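Category: Home network > Wi-Fi and broadband > My open tickets

Search the help pages Search Popular: slow speeds, router lights, moving home

Ticket subject: Wi-Fi drops out every evening in the big room, fine everywhere else

Right, I've been asked to put everything in one place, so I'm copying my notes in and tidying as I go. Sorry for the length, I type like I talk.

The setup: a Hastix router in the hall cupboard, on its own shelf, and a Vusinier mesh kit with two satellites. One satellite lives in the big room and the other is upstairs on the landing. Broadband is the Irna fibre package, and the line itself seems fine (more on that further down). It all worked nicely for months and then it didn't, and I hadn't changed a thing. I know everybody says that, but I've been through the app history and there's no change in there with my name on it apart from renaming the guest network.

What happens: at 6 in the evening, give or take a kettle, anything connected in the big room loses the internet. The Wi-Fi symbol stays full, which is the maddening bit! Pages hang, the telly buffers, calls go all underwater and then die. Upstairs is perfect. Hall is perfect. If I walk out of the big room with my phone it picks up again by the time I've reached the stairs.

First thing I tried was the usual off and on again. Router first, wait for the lights to settle, then the satellites. Got a lovely evening out of it and then it was back the next day. Did the same again in case I'd done it in the wrong order. No difference.

Next I moved the big room satellite. It had been down behind the sofa, which I admit isn't where the leaflet says to put it, so I put it up on the windowsill with nothing in the way. The app gave me a "good" for signal there and an "excellent" on the shelf by the door, so the shelf it was.
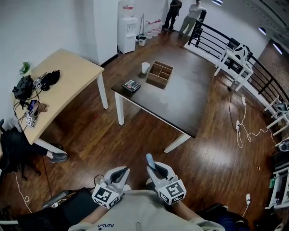

The drop still came that evening, bang on time, so I'm fairly happy it isn't a distance problem. I then left the phone on the arm of the sofa with a ping test running to the router and a second one on the laptop going to the outside world. When it went wrong the laptop's outside pings stopped completely, and the ones to the router went from quick to dreadful, up past 1000 milliseconds, with plenty missing altogether. I take that to mean the trouble is between the satellite and the router and the fibre has nothing to do with it. Happy to be told I'm wrong.

I also plugged the laptop straight into the router with a cable during a bad spell (sat on the hall floor with a cushion, very glamorous) and it was flawless the whole time. So the Irna line gets a clean bill of health from me. Their own line check on the website came back with no faults as well.

Then it was channels. Your first reply asked me to change the channel away from automatic, and I went hunting for that in the Vusinier app and couldn't find it for love nor money. It's in the browser page and only there, under Advanced, then Radio, and you have to scroll sideways to see it on a phone. Could somebody please add that to the help article? The article shows a menu I haven't got. Anyway, I fixed it to the lowest one on the slower band and left the faster band alone. Slight improvement, I think. The drop lasted for less of the evening, but it could have been luck.

Things I've switched off, one per evening, to see if they were the cause: baby monitor (old one, only used as an intercom), the cordless phone base, the microwave (obviously only on when it's on, but I had cold leftovers in the name of science), the fairy lights with the cheap transformer, and the Adebisi smart plug on the lamp. No luck with the first four. The plug is interesting and I'll come to it.

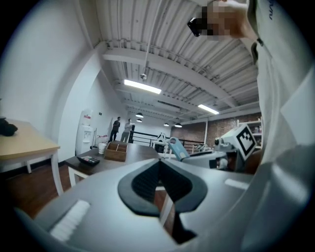
Same room, a different moment.

So, the plug. The Adebisi plug has a timer on it which turns the lamp on at, you guessed it, 6. I'd completely forgotten I'd set it. On Thursday I took it out of the wall altogether and the evening was clean from start to finish, telly and all. I put it back in the next day and the drop came back. Took it out again, clean again. I was so pleased with myself I rang my mum.

What I don't understand is why a plug would do that. It's on the guest network, and when I looked at the device list it was there twice, once under its own name and once as a string of letters and numbers, with 2 different addresses. It joins through the big room satellite. My guess is that it wakes up on its timer, shouts at everything, and the satellite gets in a tizz trying to deal with both entries. But I'm guessing.

Update: I've now removed both entries from the device list, reset the plug (hold the button until it blinks fast, and it takes longer than you'd think) and added it again from scratch. It shows once now. The timer's on and I've had it running for two evenings with one short wobble and no full drop. I wouldn't call it fixed yet.

Questions for you, please:

Is there a firmware update due for the satellites? The app says I'm up to date but your help page mentions a newer version than mine.

Should I put the channel back to automatic or leave it alone?

Do you want the logs? I've saved the ones from the bad evenings and the good ones, but the upload button on this form keeps telling me the file type isn't allowed. It's a plain text file. I can paste it in here if that's easier, though it goes on a bit.

Please leave the ticket open for now. I'll add another note once I've had a full week with the plug in, and if it misbehaves before then I'll be straight back on here.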